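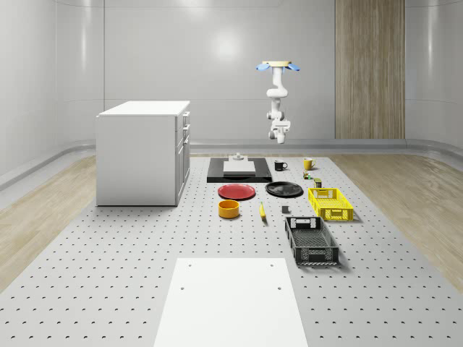

Where we are at the halfway point

This report covers the first half of the Trirketti seed library grant, up to Oct 12, 2020. We are so pleased with how it's going! The Brisomport branch opened its seed drawers on schedule, and Tirkham followed a few weeks later, once the shelving was in.

Between the two branches we have handed out 1444 packets. Beans and squash went first, as everyone warned us they would, and the lettuce mixes were close behind. We had planned for 700 packets by this stage, so the second bulk order was moved up and paid for out of the supplies line. No money was taken from the outreach line to cover it.

Borrowers and returns

We now have 300 households signed up. Sign-up takes a name, a zip code and a promise to try saving some seed – that's all. So far 57 households have brought seed back, and more should come in through November as the late beans dry down in their pods. We had some lovely surprises in the return envelopes, including a dark red pole bean that one family has grown on Cárdenas Street for three generations. It is now in the catalog under the street's name, and there is already a waiting list for it.

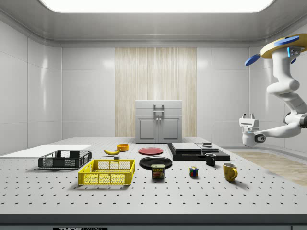
Returned seed is cleaned, dried for two weeks and then tested for sprouting before it goes back in a drawer. Ten seeds on a damp paper towel, checked at seven days. Most of the bean lots passed easily. The carrot seed did poorly, and we think it was picked too green, so the growing sheet now says to wait until the seed heads turn brown and start to curl in.

Classes

The spring classes had to move online, which worried us. They went better than we dared hope! People joined from their kitchens and back steps and held their seedlings up to the screen, and the tomato class ran well past its time with questions about leaf spots. We held the fall seed-saving class outdoors behind the Tirkham branch with chairs spaced out on the grass, and it filled up the first morning.

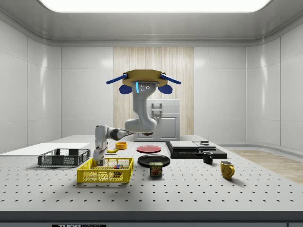

Gripper lowered into the yellow mesh basket.

What has been harder

Labels. The first batch smeared when handled with damp hands, and we had to reprint the lot on heavier paper. The Spanish growing sheets are also behind – four of the nine are done and the rest are with the translator. We expect to have them at both branches before the spring packets go out.

Next six months

We will finish the sheets, run the winter sowing class twice and add a drawer for native flowers at Brisomport, which borrowers have been asking for since the week we opened. We would also like to shift the unspent travel money to a second drying rack, and a revised budget page is attached for your approval.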